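Tue 5 June

Morning

Took the early bus into Stukbridge with the watch in my shirt pocket, wrapped in a clean sock. I had meant to go last week but the shop shuts at noon midweek and I kept forgetting which day. Rain when I left the house and dry by the bridge. I had brought the umbrella for nothing and carried it around until the afternoon.

The watch is the Gotetow, the small steel one that was my aunt's and then sat in my desk drawer from the time of the funeral until March, when I found it while looking for stamps. It ran for a day when I first wound it, lost half an hour by supper, and stopped in the night. Since then it goes if I lay it face down and stops if I turn it over. I have been wearing the Zirkel in the meantime, which keeps fine time and which I don't like.

I got to Kettle a few minutes after they opened. The shop has moved two doors down from where it was when I bought the Zirkel there. Same sign, brought along and hung a little too low over the new door. The new place is narrower. They have put the clocks along one wall and the watches under glass on the other side, and you have to turn sideways if someone else is at the counter, and someone was. He wanted a battery and a discussion about batteries. I read the cards in the case while I waited. A lot of large watches now. I saw one marked 3000 dollars that would have covered the back of my hand, and next to it a plain one with a white dial and blue hands that I would have liked to try on, but I had told myself before I left the house that I was only there for a repair.

When it was my turn the woman at the bench took the sock without saying anything, which I appreciated. She opened the back with a little blade and looked through the eyepiece for a long time. The number inside the case back is 2913. I had never seen the inside. She read it out to me and I wrote it on the back of the bus ticket. There are also scratched marks in there from earlier repairs, very tiny, three different hands by the look of it. She said one of them looked like a year but she couldn't make out which. I could not see it at all, even with the eyepiece, and said that I could.

She thinks it is old oil, gone thick, and maybe a worn pivot on the balance, which would explain why it runs one way up and not the other. She won't know until it is apart. If it's only a cleaning, she can have it done by the end of the month. If it's the pivot she has to find a part or have one made, and then it is the end of the summer and a different price. I asked what she would do if it were hers. She said she would clean it and then see. So that's what we are doing.

She asked if I wanted the case polished while it was in. I had thought about that on the bus and had decided yes. Then she tilted it under the lamp and showed me the edges of the lugs, which are still sharp, and said it had never been polished as far as she could tell and that it would never have those edges again if she did. So I said no. It has a scratch across the side by the crown that I remember from when my aunt wore it. I used to think it was part of the design.

The same with the crystal. It is the old plastic kind, with a lot of fine marks on it, and those she will rub out, as they come out with paste and do no harm. The dial she won't touch. It has gone the color of weak tea toward the edge and there is a spot near the four. I said leave it.

The strap

The strap was finished. It broke at the second hole when she took it off, and she held up the two pieces for me to see. It wasn't the original in any case, I remember my aunt having it replaced at least once and complaining of the cost. The lugs are an odd width, between the sizes that most straps come in now, and that took up the rest of the visit.

She brought out a tray. Black calf, too shiny. A brown one with white stitching, which I liked on the tray and didn't like against the watch. It made it look as if it had been dressed for somebody else. A gray suede, very soft, which she said would be ruined by the first summer and which I kept picking up anyway. In the end it was between a plain dark brown and a sort of oxblood, both flat with no padding. She laid the watch across each of them by the window so I could see it out of the shop light. The oxblood looked pink in the shop and brown outside. The dark brown looked the same in both places, so I took that one. It needs a hair trimmed from each side to go between the lugs, and she will do that and dye the cut edge.

12 dollars for the strap, less than I expected. The cleaning is a good deal more and I will put it down in the account book and not here. I paid for the strap and left a deposit on the rest and got a paper ticket with a stub. Ticket is in the blue dish by the door. I am writing that down because I lost the last one.

I asked about the buckle. The old one is steel and has the maker's mark on the inside of it, rubbed nearly flat. She had assumed I'd want it moved over to the new strap and had already set it aside in a small envelope. Good.
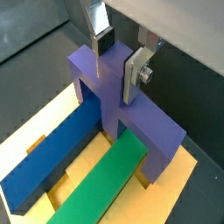
Afternoon

Ate at the place by the bus stop. Egg salad, too much pepper. I had the Zirkel on and looked at it more than usual, trying to be fair to it.

It is a perfectly good watch. I bought it when I started at the county office and wanted something that looked like I had a job. It is too thick, that is the main thing. It doesn't go under a shirt cuff, so for all these years I've either left the cuff undone on that side or had it bunched up behind the watch, and all my shirts are worn at the left wrist and not at the right. The bracelet pulls hair. The date has to be moved on by hand five times a year and I am always a day behind and have written the wrong date on letters. It has also never stopped once, and I've dropped it on tile. I don't know what more I want from it.

I thought of trading it in while I was at Kettle. They have a card in the window saying they take old watches. I didn't ask, as I'd have had nothing on my wrist to go home with. Might ask when I pick up the other one. I would want to see the two of them side by side first and wear the Gotetow for a month, through some ordinary days. A watch you have to wind may get on my nerves. My aunt wound hers while the kettle boiled, every morning, and she held it up to her ear after. I had forgotten about the ear until today when the woman in the shop did it.

Missed the 2 o'clock bus by standing on the wrong side of the road and had to wait for the next. Walked down to the river and back. There is a new bench.

Evening

Looked for the papers. I was sure there was a box that the watch came in, dark red with a hinged lid, and that it went into the hall closet with the Christmas things. No box. I did find the envelope of photographs, and in one of them she has the watch on, at somebody's wedding, with long sleeves and the face turned to the inside of the wrist. I had forgotten that as well. She always wore it like that. It would explain where the wear is on the case, the lower side is much smoother than the upper, and I'd been puzzling over it.

Tried wearing the Zirkel that way for an hour while I did the dishes and then read. It's worse. It hits the table when you set your hand down, and on the arm of the chair it digs in. A small flat watch would be a different matter. I'll try it when I get the other one back.

I also went through the top drawer while I was at it and threw out the plastic watch with the cracked strap, and the travel alarm that doesn't ring. Kept the pin bars, though I don't know what size they are or what they fit. Found the cuff links I thought I had left at the hotel. One of them has a bent post. I could take them along too when I go in, she had a sign up about small jewelry repairs, though it might have been for rings only.

Things to do: call the shop on the last Friday if I haven't heard from them. Ask about the trade. Take the good gray jacket to be let out before the end of the month, the sleeves at least, so that I can see how the watch sits with it. Look in the attic for the red box.

Cooler tonight, window shut. Set the Zirkel by the radio before bed and it was four seconds fast.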